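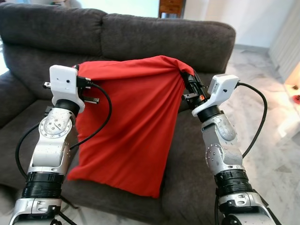 How much should a small team set aside for a two-arm setup that handles cloth?

Start with the price of the arms and add 100 percent. The second half goes to grippers, cables, spare fingers, mounting, shipping and the hours somebody spends on calibration. Teams that budget for the arms alone usually stop buying in the second month, with a part missing.

## 1. Write down the task first

Put it in one line: "hold a cloth by two corners against a sofa." Folding is a different task and may need different fingers. At Fidden we wrote ours on the first row of the sheet and left it there, and it settled several arguments with vendors.

## 2. Split the sheet into 3 tabs

- **Fixed:** arms, grippers, mounts, controller, emergency stop
- **Wears out:** finger pads, cables, tape, test fabrics
- **Room:** power outlets, floor space, fire extinguisher, storage

The second tab is the one people skip. Our first order from Stusard had no spare cables on it, and a single replacement came to 607 dollars with express freight. Ordered with the arms it would have shipped in the same crate.

## 3. Measure the room you will really use
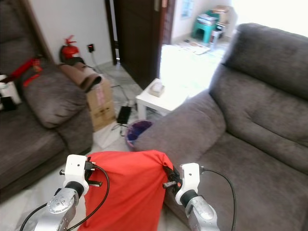 Annapurna Lobo wrote back after reading a draft of this page that the room tab should be filled in before anyone asks for a quote. Her group at Shenoy picked a longer arm than they needed, then had to pay for a heavier mount to go with it.

I've moved that step up in our own template. Measure door widths, the distance between pieces of furniture, and how far the cables have to run to an outlet. Add slack for the joints at full reach – a cable that is only just long enough will pull.

## 4. Get 2 quotes on the same list

Send both vendors an identical parts list and ask for lead times line by line. Cotitz quoted us lower on grippers but needed nine weeks, so we split the order. Ask who pays return freight on a faulty joint, and get it in writing.

## 5. Hold back the last payment

Keep a portion until the arms have run your own task with your own fabric. Revathi Alva's acceptance checklist is in the same folder as the template. Copy it before editing.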